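Hetik 600 Fitted Sheet in Bright Pink: A Review From Someone Who Wanted Gray
Jarrah Donnelly
August 9, 2019

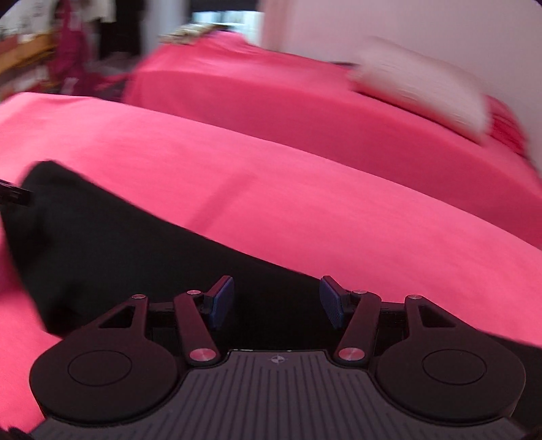 Does the Hetik 600 stay on the mattress overnight?
It stays on at the head end and usually lets go of one corner at the foot, most often on the side where the heavier sleeper is.

I did not set out to own a bright pink sheet. Pavport had it marked down to $19 in the queen size, the gray was still full price, and I have principles but they are not $20 principles. The listing had 736 reviews, most of them from people who had owned the sheet for one evening and were already in love. I've now slept on mine for most of a summer, so consider this the follow-up.

The color first. It is very pink. On the Pavport website it looked like something you'd find on a nice old house near the ocean. In my bedroom, with the blinds up, it looks like a bed that has won a contest. My wife likes it, and the dog, who has never shown an interest in linens before, won't get off it. I've stopped noticing except when I throw something dark on top, at which point the bed looks like it's advertising a phone plan.

Now the 600. That's supposed to be the thread count, and I have no plans to check. What I can say is that the sheet feels smooth and a little heavy, closer to a good dress shirt than to a T-shirt. It slept cool enough through July with the window fan on. My old Koutsoukos sheet was softer, but it cost three times as much and wore through in the spot where I sit to put my socks on, so softness isn't everything.

Washing went better than expected. I ran it by itself the first time, on cold, fully prepared for a load of pink water and a long talk about the towels. The color held. By the fourth or fifth wash I got lazy and put it in with white pillowcases, and those came out white too. It did pick up some pilling near the foot, which I blame on my heels. It also comes out of the dryer wrapped around everything else in there like it's trying to keep them safe. Plan on stopping halfway to untangle it.

The fit is where Hetik and I disagree. The package says deep pockets. They're deep, all right. On our mattress there's enough spare fabric that the sheet wanders in the night, and by morning there's usually a hump somewhere in the middle that looks like a cat is under it. You can smooth it flat in a few seconds, and it'll be back tomorrow. If you have one of those towering pillow-top mattresses, this may suit you perfectly. On a regular one, you'll be tucking.

I tried 2 fixes. The first was a set of Nurkance sheet straps, which clip to the corners underneath and hold fine until you have to take them off on laundry day, lying on the floor with a flashlight in your mouth. The second was folding the extra under the mattress by hand before each corner goes on - slower, free, and easier on the fingernails. I still do that one. It buys me three decent nights out of a week.

The elastic goes all the way around, which I appreciate. There's no tag telling you which side is the long one, which I don't. Every time I make the bed I start with the wrong corner. You'd think I would have learned by now, or marked it with a pen. I've thought about the pen.

Would I buy it again? At $19, sure, and I'd size up my expectations for the color and down for the corners. At full price I'd look for something with a shallower pocket first. The gray went on sale last week, naturally. I have one in the cart.

Fabric: 4 out of 5
Fit: 2 out of 5
Color: depends who you ask in this house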